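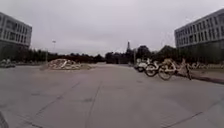 校园巡检小车越界停车失效问题分析报告
课程:移动机器人综合实践
组别:Clakport 小组

一、先说结论

小车在教学楼之间的水泥广场上做自主巡航测试时,没有在应当停下的地方停下,最后靠人按急停才停住。中期汇报时我们把原因写成“光照条件不佳导致的偶发误检”。写这份报告的过程中,我们把日志重新翻了一遍,现在认为那个说法站不住脚。那天是阴天,天空灰白一片,没有强烈的阴影,也没有逆光,对视觉算法来说算是比较好伺候的天气。把责任推给天气,省事,但是没有证据。

二、平台与软件

底盘沿用上一届留下的四轮差速底盘,组里叫它 Trevor。感知部分用的是车上的前视摄像头和一个单线激光雷达,可通行区域由 Valance 模块给出,局部路径规划由 Baritz 模块负责。两个模块都是往届同学写的,文档里写着“经过充分测试”,但我们没有找到任何测试记录。接手时我们没有追问这句话的依据,这是本组的第一个失误。

安全逻辑分两层。第一层是规划层,Baritz 在代价地图上绕开障碍。第二层是停车层,前方有障碍进入停车距离时直接切断速度指令。按设计,第一层出错时第二层应当兜底。

三、测试场地

广场是大块水泥板拼成的,板与板之间有伸缩缝,表面有深浅不一的污渍。左前方堆着一堆碎混凝土和看上去像木板的杂物,四周都是空地。右侧路边停着一辆白色踏板车和浅色车架的自行车,再往远处还有一排自行车。中间留出的通道很宽,人走过去完全不用想,所以出发前大家都觉得这一趟没什么可测的。

任务设定是从广场一端直行到树丛前的终点,途中不得靠近任何障碍。

四、故障经过

当天下午一共记录到 1310 帧有效图像。出发后前半段正常。接近渣土堆时,Baritz 给出的路径开始向左偏,也就是朝着渣土堆偏。操作员以为它在避让右边的自行车,没有马上干预。等到发现车头仍在向左修正,操作员按下了急停。停车层全程没有触发。

没有人受伤,车也没有撞上。不过我们不想把这写成“系统最终安全停车”,中期汇报的幻灯片上就是这么写的。停住它的是人的手,系统在这件事上没有贡献。

五、原因排查

1. 可通行区域误判
回放 Valance 的输出,1310 帧里有 69 帧把渣土堆的下半部分标成了可通行。渣土的颜色是灰、白、米色,和水泥地面接近,边缘又低又散。训练数据里的障碍物以行人、车辆和锥桶为主,没有类似的建筑垃圾。69 帧占的比例不高,单看准确率甚至很漂亮,问题在于这些帧几乎全部集中在最需要判断正确的那一段路上。往届报告只给总体准确率,我们认为这个指标对安全没有多少参考价值。

2. 激光雷达没有兜住
雷达是单线的,扫描面有固定高度。渣土堆的外缘是一个缓坡,靠近地面的碎块低于扫描面,打到的回波来自更靠后的部分,量出来的距离因此比实际偏大。停车距离设为 50 厘米,雷达认为还没有到,车头离最外侧的碎块其实已经更近。

3. 停车层与规划层不独立
这一条是我们最在意的。设计文档把停车层称为“独立的第二道防线”,代码里却是另一回事:雷达数据先经过 Valance 的结果做一次过滤,被视觉标为可通行的区域,里面的零散回波会当作噪声删掉。换句话说,视觉一错,停车层跟着错。两道防线共用一个判断,只能算一道。

4. 伸缩缝的影响
组内有人提出,伸缩缝的斜线可能被当成车道边界,把路径往左带。我们在同一地点做了 15 次重复测试,挡住渣土堆一侧的视野后,偏移不再稳定出现,但仍有个别几次存在。目前不能排除伸缩缝的作用,也不能证明。这里存疑,请读者不要把它当作结论引用。

六、已做的修改

停车层改为直接读取原始雷达数据,不再经过视觉过滤。代价是误停明显变多,小车有时会对着落叶停下来。我们接受这个代价。

雷达安装位置下调,并略微向下倾斜。下调之后地面回波增多,目前靠一个手调阈值压住。这个阈值换一块地面是否还有效,我们没有把握。

操作规程增加一条:路径偏移方向与操作员预期不一致时,先停车,再讨论原因。

Valance 没有重新训练。我们手里的渣土堆只有这一处,拿它训练再拿它测试,得到的数字没有意义。

七、对“已修复”的保留意见

修改后小车在同一位置能够停下。指导意见里建议把状态改为“已修复”,我们在项目表里填的是“已缓解”。同一个障碍、同一片地面、差不多的天气,能说明的事情很有限。雨后的水泥地、夜间灯光、更低矮的碎块都没有测过。急停按钮仍然是目前唯一经得起检验的安全措施,而它要求操作员始终跟在车旁边,这与项目申请书里“无人值守巡检”的目标相矛盾。在停车层完成独立验证之前,我们不建议任何后续小组取消随车人员。

八、遗留事项

停车层日志没有时间戳,本次是靠图像帧号倒推对齐的,误差无法估计,下一版必须补上。
急停遥控器的有效距离没有实测,说明书上的数值不能直接采用。
中期汇报中关于光照的表述已申请更正,更正稿附在代码仓库的 docs 目录下。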